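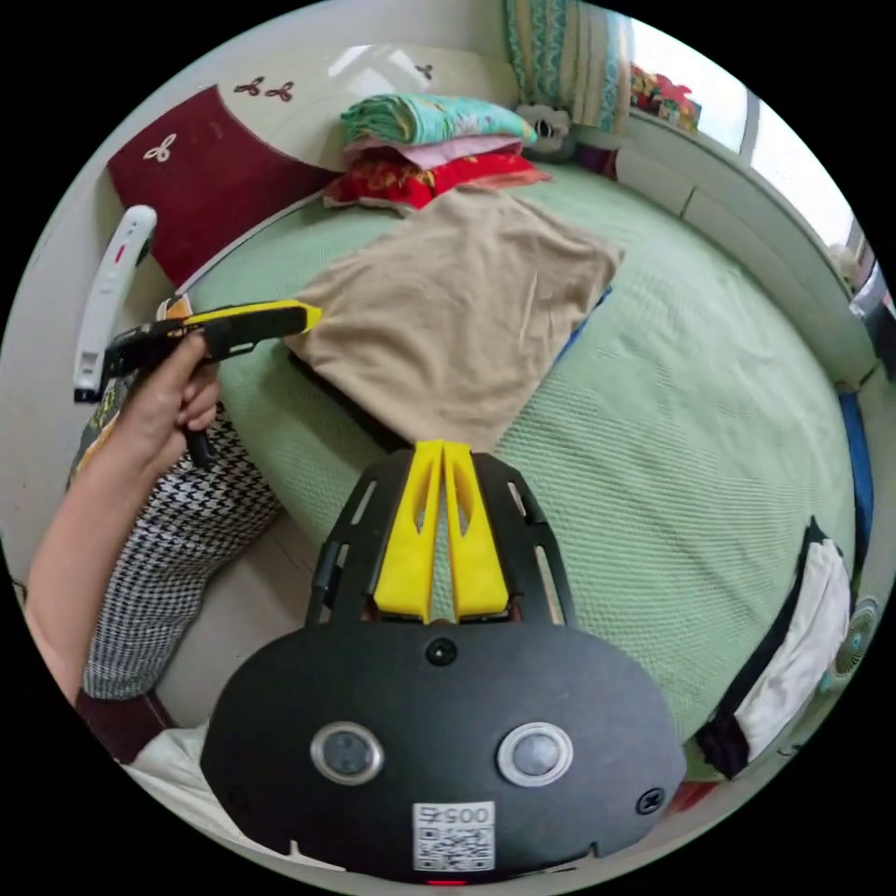

4.3 Preparing the bed surface
Residents of Fahy House may fold laundry on the bed where no table is provided. The sheet should be pulled smooth before work begins. Spare bedding is to be stacked at the head of the bed, as with the teal, pink and red layers shown, so that the middle remains free for the garment in hand.

1. Close the wardrobe doors.
2. Set folded items to either side of the working area.
3. Keep fabric clear of any fan.

Caution: Switch off the fan at the socket before moving it.
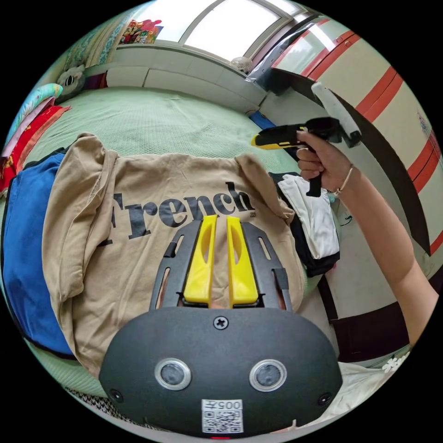
4.4 Folding a T-shirt
Printed shirts require a flat start. Lay the shirt out with the sleeves spread, as with the beige one marked "French", and smooth the lettering by hand.

1. Fold each side to the centre.
2. Turn in the sleeves.
3. Fold up from the hem to a length of about 34 cm.

Note: Do not iron directly over print.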